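**Rimmont Reading Rooms: progress report to the Vostel Fund**
July 30, 2024
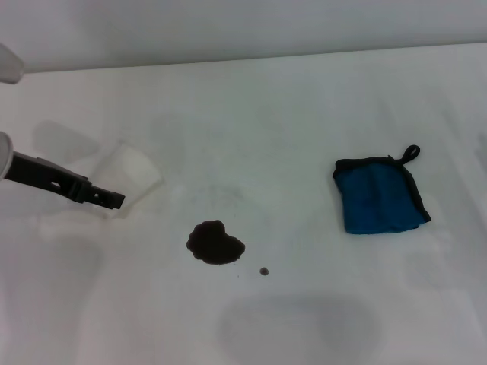

*White table against the pale gray wall, Dorkham room.*

In this period we opened the second reading room, in Dorkham. The two rooms together lent 1327 books, and 829 of these went to children. Santosh Nautiyal has finished the catalog for Dorkham, but the one for Solanki is still on paper.

The evening reading class started in June with nearly 60 people on the list. Zoia Zakharchenko teaches it alone, and we would like to pay a second teacher from the travel money, which we did not use fully. Please tell us if this change is allowed.

The roof repair in Solanki is delayed. We wait for a new price from the builder.

Renu Kushwaha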